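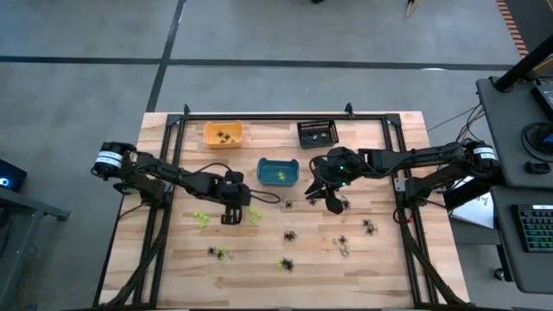 ## 4. Recogida de demostraciones: tarea de clasificación

Este capítulo supone que la mesa está montada y los dos brazos calibrados (capítulos 2 y 3). Si alguien ha llegado aquí saltándose la calibración porque «ayer iba bien», que vuelva atrás. Un brazo que iba bien ayer graba hoy episodios torcidos, y eso se descubre al entrenar.

El folleto de Priltora afirma que 20 demostraciones bastan para que el sistema aprenda una tarea nueva. En el taller de Irnville no lo hemos visto nunca. Con 311 episodios, la política de clasificación cogía las piezas sueltas con cierta dignidad y fallaba en cuanto dos se tocaban. Planifique 800 por tarea y cuente con tirar unos cuantos.

### 4.1 Preparar la mesa

1. Coloque los tres recipientes junto al borde lejano: la cubeta naranja a la izquierda, la turquesa en el centro, algo más cerca, y la bandeja negra a la derecha.
2. Esparza las piezas oscuras con púas y los racimos verde amarillento por la madera. Las piezas deben caer donde caigan. No las ordene en filas.
3. Deje alguna pieza enganchada con un racimo. Es el caso que peor aprende el sistema y el que todo operador aparta sin darse cuenta.
4. Empiece algunos episodios con los recipientes vacíos y otros con material ya dentro. Si siempre arrancan vacíos, la política tomará eso como parte de la tarea.
5. Compruebe que los cables de las pinzas tienen holgura y que ningún bucle queda enganchado en una pieza.

> **Nota.** La versión anterior de este manual pedía marcar con cinta las posiciones iniciales. Ignórelo. Conseguimos un robot que acertaba sobre la cinta y en ningún otro sitio.

### 4.2 Comprobar los brazos

1. Despeje la zona central y lleve ambos brazos a la posición de reposo desde el programa de grabación, Junura.
2. Acérquelos al centro de la mesa, uno después del otro. El izquierdo no debería cruzar la vertical de la pinza derecha salvo que la tarea lo exija.
3. Abra y cierre cada pinza tres veces. Si una cierra con retraso, reinicie el controlador antes de grabar; el retraso queda en los datos y la política lo imita con una fidelidad que ya querríamos para lo demás.
4. Mire la imagen de la cámara fija. Los dos brazos y los tres recipientes deben verse enteros en la zona de trabajo.

> **Precaución.** Mantenga las manos fuera de la estructura de aluminio con los motores activos. La parada por software de Junura tarda lo que tarda. Use el interruptor de alimentación.

### 4.3 Grabar un episodio

1. Escriba la instrucción antes de mover nada, con el recipiente de destino incluido. «Ordenar la mesa» no es una instrucción, aunque el programa la acepte.
2. Inicie la grabación y espere a que aparezca el contador.
3. Recoja una pieza cada vez, a velocidad constante. Las pausas para pensar también se aprenden.
4. Si se le cae una pieza, recupérela y siga. Estos episodios valen, y convendría tener más.
5. Si los brazos chocan, detenga la grabación y descarte el episodio entero. No intente recortarlo.
6. Devuelva los brazos al reposo y cierre el episodio.

La pantalla mostrará una «puntuación de calidad» de 0 a 1000. No tenemos claro qué mide. Hemos visto 700 puntos en un episodio en el que la pinza se pasó el rato empujando una pieza contra la pared de la bandeja. Decida usted mirando el vídeo.

### 4.4 Revisar y etiquetar

1. Reproduzca cada episodio completo. La revisión automática del módulo Semple detecta archivos dañados y poco más; dar por bueno lo que ella aprueba equivale a no revisar.
2. Asigne una de estas etiquetas:
 - **válido**: la instrucción se cumple entera;
 - **recuperación**: hubo fallo y se corrigió;
 - **descartado**: choque, pieza fuera de la mesa o instrucción equivocada.
3. Anote qué operador grabó. Cada persona tiene sus manías al girar la muñeca, y si casi todo el conjunto es de una sola, el robot las heredará.
4. Exporte al final de la sesión, con el programa en reposo.

> **Precaución.** La opción «Aumentar datos» genera copias con colores alterados. En una tarea que separa piezas oscuras de racimos verdes, desactívela.

### 4.5 Antes de dar el conjunto por terminado

Aparte una décima parte de los episodios y no la use para entrenar. Después pruebe la política en la mesa, con una disposición de piezas que no haya grabado y, si puede, a otra hora del día: la luz de la mañana y la de las seis de la tarde dan resultados distintos. Apunte los aciertos por tipo de pieza, con las enganchadas en una línea propia. La curva de error que dibuja Junura al entrenar puede bajar de maravilla mientras la pinza se cierra en el aire.

Para los fallos de comunicación durante la exportación, véase el capítulo 6.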